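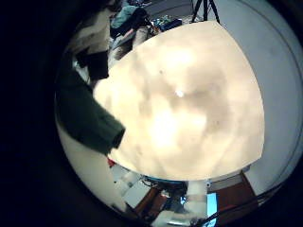
4. Filling and closing the Ferel floor cushion

Before you start this section, the inner bag must be assembled as explained in section 3, and both zippers must be tested. If a zipper does not run smoothly, do not fill the cushion. Contact Movgate first and give the order number printed on your delivery note.

You need:
– the outer cover (part 465)
– the inner bag with the long filling neck
– one sack of filling
– the cotton strap
– a clean sheet or blanket for the floor

Work on a clean floor with enough space to walk around the cushion. Remove small things from the floor and from low shelves, so they do not fall into the open neck. Close the windows and switch off any fan. The filling is very light and a small wind will carry it through the whole room.

CAUTION: Keep children and pets out of the room until the inner bag is closed. The filling must not be swallowed or breathed in. If filling is spilled, collect it at once with a vacuum cleaner on low power.

4.1 Filling the inner bag

1. Lay the sheet on the floor and put the inner bag in the middle of it, with the filling neck pointing up.

2. Fold the edge of the neck outward two times, so it makes a firm ring. It will stay open better this way.

3. Cut only one corner of the filling sack. The cut should be as wide as your hand. Please do not use a knife near the inner bag.

4. Put the cut corner deep inside the neck and hold both together with one hand. Lift the sack slowly with the other hand. If you have a second person, let this person hold the neck.

5. Stop when the inner bag is three quarters full. Close the cut corner of the sack with the cotton strap and put the sack aside.

6. Press the air out of the inner bag with flat hands, starting from the bottom. Do not kneel on it.

7. Unfold the neck, close the zipper of the neck completely, and tuck the neck inside the bag.

Note: A full bag looks nice on the first day, but it is too hard for sitting and the seams have to carry more than they should. The filling needs space to move.

4.2 Putting on the outer cover

1. Turn the outer cover inside out and look at the seams. Cut any loose threads with scissors, do not pull them.

2. Turn the cover back to the right side and open its zipper to the end.

3. Push the inner bag into the cover, corner first. The wide end of the bag goes to the wide end of the cover.

4. Reach inside with one arm and pull the corners of the inner bag into the corners of the cover. Take your time for this step – a corner that is left empty will make a fold that cannot be removed from outside.

5. Close the zipper with one hand and hold the fabric together in front of it with the other hand. Watch that the inner bag is not caught in the teeth.

6. Hide the zipper pull under the small flap.

4.3 Giving the cushion its shape

Stand the cushion on its wide end and beat the sides softly with open hands. Then lay it down, roll it over once, and leave it overnight. Small creases in the cover are normal after transport and become less with use. Do not iron the cover when the cushion is filled.

After 2 weeks of daily use the cushion will be lower than before. Open the neck again and add filling from the rest of the sack, following 4.1 from step 2. For this reason we ask you to keep the sack in a dry place, not near a heater.

4.4 If something is not right

The cushion leans to one side.
The inner bag is twisted in the cover. Open the cover, turn the bag until the neck is at the back, and repeat 4.2 from step 4.

The cushion makes a loud noise when you sit down.
There is still air inside. Open the neck zipper by the width of two fingers, press slowly, and close it again.

Filling comes out of a seam.
Stop using the cushion. Put the whole cushion in a large plastic bag and write to Movgate. Do not try to glue the seam.

The cover has a stain.
Remove the inner bag before washing. See section 5, Washing and drying.

Spare inner bags are ordered with number 2958. The older Jirkidstead inner bag is shorter and does not fit this cover.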